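Wednesday, November 24, 2021

Sourdough rye, second winter

I have finally made a rye loaf that I would serve to my grandmother, and I'm so pleased with it that I've been cutting extra slices just to look at the crumb. If you read my posts last winter you'll remember the bricks. There was the one that stuck to the tin and had to be dug out with a spoon, and the one with a cave under the crust big enough to hide a walnut in. Well! No cave this time, and it slid out of the tin like a sled.

The big change was the flour. All last year I used the light rye from the supermarket, which makes a perfectly nice sandwich loaf if you mix it with plenty of white, but I wanted the dark, sticky, sour kind that keeps for a week. In August I stopped at the Csizmadia mill on the way home from the lake and bought a sack of their whole rye, ground coarse, and it smells wonderful, like hay and a little like honey. It also drinks water like nothing I've ever baked with. My first dough with it was so stiff that the spoon stood up by itself, and I kept adding splashes until it looked like wet cement. That's how it should look, by the way. I was scared of it for a whole year and kept throwing in more flour, and I'm sure that was half my trouble.

The starter is the same one as before, the jar Krisztina Kelemen gave me when she moved to Tellircombe. I feed it only rye now. It used to rise and flop by lunchtime, and on rye it gets a domed top with tiny cracks in it and smells of green apples. I love that smell. I take the lid off more often than I need to.

So, the method, such as it is. The night before, I stir a big spoonful of starter into 178 grams of rye flour and the same weight of warm water, cover the bowl with a plate and leave it on top of the fridge. In the morning it should be puffy and full of holes when you drag a spoon through it. Then in goes the rest of the flour, more water, salt, a spoonful of molasses, and a handful of caraway that I've banged around in a mortar. No kneading! You can't knead it anyway, it just climbs up your wrists. Stir for a couple of minutes until there are no dry patches, scrape it into a greased tin with wet hands, and smooth the top with the back of a wet spoon.

Then you wait for the pinholes. This was my other discovery, and I owe it to Levente Orbán, who left a comment on last winter's cave loaf. He told me to stop watching the clock and watch the surface, and to bake when I could see a scattering of little holes in the top, before it starts to sink. I had been letting it go much too long. In my kitchen, with the radiator on, it was ready 2 hours after it went in the tin, and on a cold day it can easily take twice that.

Bake it very hot for the first quarter hour, then turn the oven well down and leave it for close to an hour more. Mine weighed 752 grams the next morning, a good heavy little loaf. And it does have to be the next morning. I know. I wrapped it in a dish towel and went to bed early so I wouldn't be standing next to it with a knife. Cut it warm and the middle smears all over the blade, and you'll think you've failed when you haven't.

We ate the first slices with butter and radishes, then more with pickled herring, then the heel with plum jam, standing up. Barnabás had four slices and asked if there was a second one hidden somewhere. There wasn't, but there will be on Friday, because I'm doubling everything and borrowing the long tin from my sister. I want to try one with toasted sunflower seeds, and one with some of the old bread soaked and stirred back in. I've read that it makes the color deeper and keeps the loaf moist even longer, and I have three stale ends in the freezer waiting for exactly this.

If anyone has a good way of getting dried rye paste off a wooden spoon, please write. I've been soaking mine since Monday and it looks like part of a stone wall.

Next time: the seeded one, and maybe crispbread if the rolling pin cooperates.

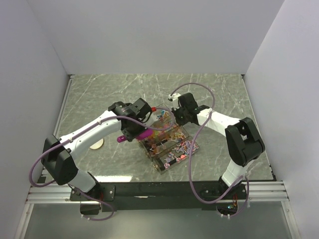

Ilona Jakab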